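The Round Table at Malthorpe

Willy Postma has been mending other people's toys for 38 years, and she still can't walk past a charity shop window without stopping to see whether anything in it has lost an ear. I know this because it took us the best part of a morning to get from Malthorpe station to her front door, a walk most people would manage before their tea went cold. She stopped four times. She came away with a felt mouse and a bag of odd buttons, and was very pleased with both.

The repair mornings began in her kitchen, as these things so often do, with a neighbour's child and a rabbit whose stuffing had all gone down into its feet. Word went up the road and over the hill to Kelbridge, and before long there were bears on the draining board and dolls on the stairs, each with a luggage label tied round its wrist. Her late husband, a patient man by all accounts, once sat down on a hedgehog and apologised to it.

These days the mornings are held in a borrowed room above the old Segers bakery, and they've grown into something more like a club. People bring their mending and then forget to go home. There's a tin of shortbread, a kettle that shouts, and a good deal of talk about thread. Willy is firm on thread. She likes a waxed cotton for seams and something finer for faces, and she'll unpick a whole smile if it has come out looking sly.
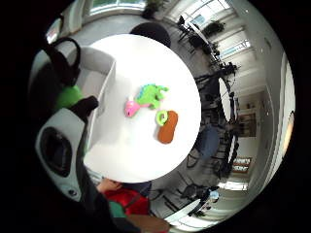 What surprised me most was how little anybody wants their toy made new. Gervasio Gallardo, who drives over from Kelbridge with his sewing things in a biscuit tin, told me he learned this the hard way. He once gave an elderly bear a lovely new nose, proper black silk, beautifully done, and the owner (a retired bus driver, 82 and not given to fuss) looked at it for a long while and asked, very politely, if he might have the old one back. Luckily it was still in the tin.

"I ask first now," Gervasio said. "I ask what they look at when they look at him."

It's a lovely question, and I have borrowed it since for all sorts of things, including my mother's armchair.

Washing is the other great worry. Willy's advice is to go gently and do less than you'd like: a damp cloth, a drop of plain soap, and a towel to lie on afterwards, well away from the radiator. She did once put a donkey through a full cycle and speaks of it still in a lowered voice. Old stuffing such as wood wool shouldn't be soaked at all, and if a toy rustles when you squeeze it you'd do well to bring it along before you do anything.

They charge £2 towards the room and the shortbread, and children come free with anything that needs a stitch. I had brought along my own dog, Birnik, who is corduroy and has had a loose leg since I was 14, and I came home with him firmly sewn and smelling faintly of somebody's lavender. The leg is a little shorter than it was. He leans to the left now on the bookshelf, up against the atlas.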